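# About us

So, who runs this thing? Short version: I do, from the back room of a house on MacRitchie Street, mostly between supper and midnight. The site is called Illora, and it's a plain-language reading room about war, foreign policy and what they cost. I started it because I was tired of yelling at the radio (so was my family) and figured that if I was going to be mad about defense spending I should at least learn how a defense bill gets written.

That was 34 issues ago. I thought I'd do maybe three or four and get it out of my system. Then a reader wrote in asking how a supplemental spending request differs from the regular budget, and I didn't know, and by the time I did know I had written 909 words on it and mailed it out. That one is still the most forwarded thing we've ever put up, which tells you something about our readers - they like the boring parts! So do I.

## What we do here

Mainly we read documents. Committee transcripts, inspector general reports, treaty texts, the budget tables that come at the back of everything. I read them, take notes, and write up what I think they say in words I'd use at my own kitchen table. When I have an opinion I put it in its own section at the end, marked as opinion, and you're welcome to skip it. Plenty of people do. I've got strong feelings about Congress handing over its war powers a slice at a time, and if you stick around you will hear about it more than once.

We also keep the Gutano list. Gutano is our name for the running file of authorizations, extensions and renewals that we track, with a line or two on each saying what it allows and when it runs out. It's named after a card game my uncle made up, where the rules kept getting longer and no old rule was ever dropped. You can download the whole file from the library page. It's a spreadsheet, it's ugly, and I'm very fond of it.

Then there's Zesulum, the discussion group. We meet online in the evening, once a month, skipping November, when everybody is worn out from the election. You get the reading two weeks ahead and it's never more than 180 pages, a limit we set after one truly awful month with an arms export report that I won't name. Come even if you only read the first chapter. I've led sessions where I'd only read the first chapter. 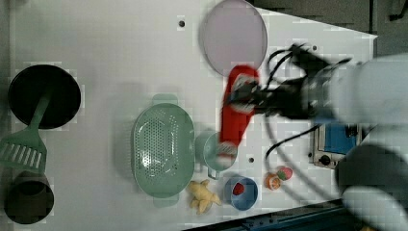
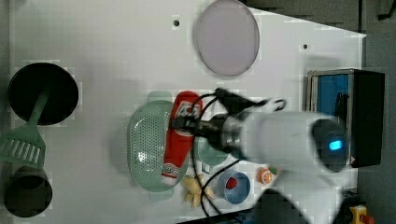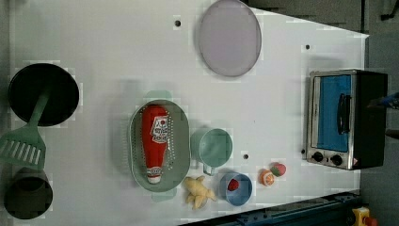

One reader wrote to say that all this was fine as far as it went, but that I kept treating war powers as a question for lawyers, and that a vote in the House means very little to a family with someone already overseas. I've kept that letter, and it changed how I do things. Each issue now has to say, near the top, who is affected by the thing I'm writing about, and I don't send it until it does. I'm still not as good at this as I'd like to be. If an issue reads like a law school handout, write and tell me so.

## Where we stand

People ask if we're left or right. I vote, and I'm not going to pretend I don't, but the site doesn't endorse anybody and never has. We've been called soft by one side and warmongers by the other, sometimes over the same article. What I will own up to is a bias toward slow decisions. I think a country should have to argue out loud, in public and on the record, before it sends people to fight, and then argue about it again every so often while they're there. Most of what I write comes back around to that sooner or later.

We get things wrong. Last spring I mixed up two versions of the same amendment and built half an issue on the one that never passed (ouch). Corrections go at the top of the next issue, in the same size type as everything else, and the old page gets a note too. I don't quietly fix things.

## Money

There isn't much. Illora is free to read. Supporters who want to chip in pay 2 dollars a month, and that covers the hosting, the mailing service and the occasional records request fee. We don't take ads, and we don't take money from parties, campaigns or anyone who sells things to the military. If the pot runs over, I buy scanned hearing volumes and put them in the library for everybody.

## Getting in touch

Use the form on the contact page. I read everything, though I'm slow in budget season and even slower in August. Tips on new documents are the best mail I get, especially with a page number. If you'd like to join Zesulum, put the name in the subject line so I don't lose it, and tell me whether you want the reading as a file or as a link. Reprints are fine for classrooms, church groups and local papers - just keep the corrections attached.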